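How Do You Teach a Robot Hand to Pick Up a Playing Card?

Hi! I'm Carolina Sequeira, and I work at a robot lab called Vilela. When kids visit us, they always ask the same thing: "Who tells the robot what to do?" Good question! The answer is a little bit me, and a whole lot of practice.

Try something. Put a playing card flat on a table and pick it up with one hand. Easy, right? Now do it again, super slowly, and pay attention to your fingers. Maybe you slid the card to the edge. Maybe you got a fingernail under the corner. You did all that without thinking, and you've been getting better at it ever since you were a baby grabbing crackers off your high chair.

A robot never had crackers. So we have to give it examples.

An example is one try at a job, saved from start to finish. The computer keeps the pictures from the robot's camera, and it also keeps track of how much every finger joint was bent at each moment. Then it studies a big pile of examples and looks for patterns, kind of like how you learned what a dog is by meeting lots of different dogs (big ones, tiny ones, the one that ate your sandwich).
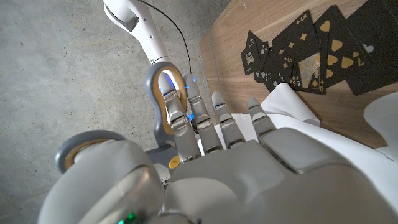
Robot fingers at the edge of the card table, with the cards fanned out.

Cards are sneaky things to practice with. They're thin, they slide, and they love to hide under each other. Cloth and paper are tricky too, because they crumple into a new shape every time you touch them. If we only ever showed the robot one neat card in one neat spot, it would get great at that one spot and be totally lost anywhere else! So we move things. We fan the cards out, we turn them, we bunch them up.

For our card project, which we named Selley, we saved 667 examples. On a good day I can get through 60 before my arms want a nap. We keep the flops, too — but we label them, so the computer knows which tries went wrong.

After all that studying comes my favorite part, the test. We put the cards somewhere new and let the robot try by itself, while I stand there whispering "come on, come on" (it can't hear me, I do it anyway).

Want to be the teacher at home? Grab a friend and 2 cards. Your friend is the robot and can only do exactly what you say: "Bend your thumb. Move left. Stop!" See how many words it takes to lift one card, then swap.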